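Skidorico (software)

Skidorico is a tabletop pushing planner and controller for robot arms. Takes a spoken or typed goal ("red star to the red cylinder"), outputs short planar pushes. Written mostly by Ludmila Kratochvíl, first release 15th May, later maintained at Makier by Bernd Kettler.

Overview

No grasping. The arm carries a plain rod and slides blocks over a flat board. Perception finds each block by color and shape, then the planner picks a contact side and a push direction. Earlier versions replanned only after a push had ended, which gave bad drift on cylinders; version 4 replans during the push. Camera pose is taken from a printed tag fixed to the table, so the board itself can be swapped without a full recalibraton. 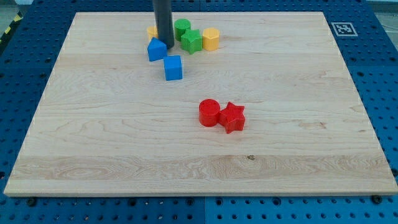
Perception

Color first, then outline. Red and blue separate well, star vs. hexagon less so when the rod covers part of a block. Hidden blocks keep their last known pose for 100 control ticks, then get dropped from the world model. Wood grain and knots caused false detections in early builds, fixed with a background mask.

Tooling

Logs are replayed in Dustar, a viewer by the same author. The regression set holds 262 recorded tasks, of wich 236 passed in the November build. Most failures: blocks jammed together in a cluster, no free side to push from. A Reinholz driver exists but is unmaintained.

See also: Dustar; Planar pushing; Visual servoing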